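Quick review of the Tramow handheld gripper, from someone who has used it for one thing only: collecting demos to train a policy. April batch, 454 demos kept. Notes typed between runs so excuse the mess.

**Setup.** Fast. Calibration takes longer than the manual claims, mostly the finger width step. Do it twice.

**Grip.** Wide flat pads, good on fabric. Less good on thin poles, they roll if you close off center. Linach's pads were grippier but wore out on us.

**Data.** This is why I'd buy it. Same policy, same 100 test runs per tool, and the Tramow demos beat our old Linach set on hat placement. Mostly on the approach, wich is where the old policy kept clipping the pole. Cut the training set to 25 demos and the gap goes away, both are bad.

**Wrist view.** Fingers stay in view when wide open, so the policy can see its own width. Tall things are a problem. Close in on the hat stand you get the base ring and the lower pole, no top. We added history frames to the method and that helped some.
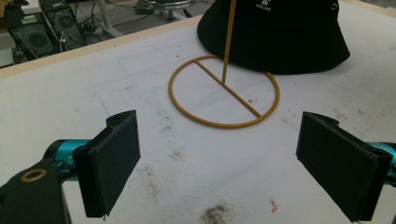

## Gripes

- Grurkness export drops the last second of a take. Known bug, still there
- Heavy by the end of a Sunday session
- Price. 943 with the case, and the case is junk

Would buy again. Wouldnt buy the case. Catacutan is the next one I want to try, if the loaner ever shows up.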